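About Cukum

Cukum makes hand-held grippers for people who want to teach robots by showing them how a task is done. We sell the tool, we rent it, and for some customers we also do the recording work ourselves. The company is small, and the same people who design the housing also answer your messages.

How we started

Before Cukum, four of us worked on machines for sorting glass jars. The robot arm was good and the programming was slow. Each new jar shape meant many hours of writing positions by hand, and when the supplier changed the lid, we had to begin again. One evening in July we took a gripper off the arm and moved the jars with it by hand, to understand where the arm was making its mistake. We learned more from this evening than from the month before it.

The first tool we built after that was heavy and the trigger was too stiff. Our second one, which we called Doline, was the first that other people were willing to use for a whole morning. We still repair the old Doline units if a customer sends one.

What we offer

The Amitine kit. This is our main product today. A kit has two hand-held grippers, one for each hand, a charger, spare finger pads in two hardnesses, a small case and a printed guide. Charging takes one hour and a full battery gives up to 4 hours of recording. The guide has 13 pages, and we ask you to read the part about cleaning the lens before the first use. Dust on the lens is the most frequent reason for recordings we have to throw away.

Rental. You can take a kit for two weeks or for a month. Shipping both ways is included in the price. If you buy the kit after the rental, we take the rental price off.

Recording service. You send us the list of tasks and the objects, and our operators do the recording. The smallest order is 2000 demonstrations. We agree on the tasks with you in writing first, and you get a small test set to approve before we continue with the rest.

How we work

We record in ordinary rooms and corridors with ordinary light. A model which has seen only one clean table often has trouble in a real kitchen or a real storeroom, so we change the place often, and we carry the tools with us from one place to the next. Operators work in turns of 15 minutes and then rest their hands.

The grippers carry square printed markers, so that the position of one tool can be found from the view of the other. Faces of people are covered with blocks before any recording goes to a customer. Sound is not recorded.

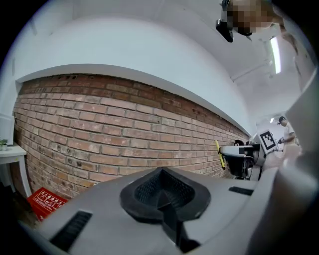

Who we work with

Most of our customers are university labs and young robot companies. We have also made a longer project with Liao, a packing firm, where the task was to fold and close gift boxes with a paper ribbon. The ribbon was difficult. We changed the shape of the finger tips three times for it, and the last shape is now a standard part of the Amitine kit.

We say no to some requests. If your objects are heavier than a full water bottle, or very hot, our tool is the wrong one and we will tell you this in the first message.

Service and repair

Every kit has a warranty of two years. Finger pads wear out with use and are outside the warranty, but they are cheap and you can change them with the small key from the case. For other repairs, please write to us before you open the housing. The cable behind the trigger is thin and it breaks easily if the cover is pulled from the wrong side.

Contact

Please use the form on the contact page and write which objects you want to handle and which robot arm you have. A short video from a phone helps us a lot. We answer in English and in Chinese, usually on the next working day.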